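Right, quick one before the kettle boils. Ten minutes, that's all I've got.

We have a cat now. Didn't mean to. Went to the Stesden rescue open day on Thursday to drop off old towels, that was the entire plan, and came home with Memon. Ginger, 3 years old, half an ear missing, face like a disappointed headmaster. Came in as a stray behind the Cirport garden centre in July and had been sat there ever since while all the kittens went past him out of the door.

Dzifa Kwofie does the cat side at Stesden and she is very, very good at her job. Didn't push at all. Just opened the pen and went off to answer the phone. Sneaky. He got on my lap, dribbled on my coat and that was me done for.

The fee was more than I remembered from last time but fair enough – he's neutered, chipped, had his jabs and 2 teeth out. They're trying to get the new cat block finished before winter and need 400 quid more for heat pads, so if you've got a fiver going spare, bung it their way. Old towels and blankets too. Not duvets, they can't take duvets.

So far he has:

Slept behind the sofa for a day and a half
Eaten like a horse
Bitten the postman's glove (through the letterbox, glove was fine)
Ignored the bed I bought him

The bed was from Oselance and it was not cheap and he looked at it like I'd insulted his mother. He's sleeping on a folded jumper insted. My good jumper, obviously.

Weighs 430 grams more than he did at intake, Dzifa wrote it on his card with a little star next to it. Vet wants him to carry on like that for a bit then stop. We'll see what he thinks about the stopping part.

Not sure about the name. Came with it, and he sort of answers to it, or he answers to the fridge opening at the same moment, hard to say. My sister wants Biscuit. My sister does not live here.

Anyway kettle's gone. More when he comes out from under the bed, and I'll try and do a post on flea stuff becuase two of you asked.

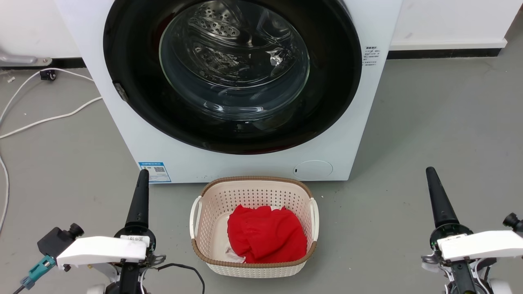 Laundry day, again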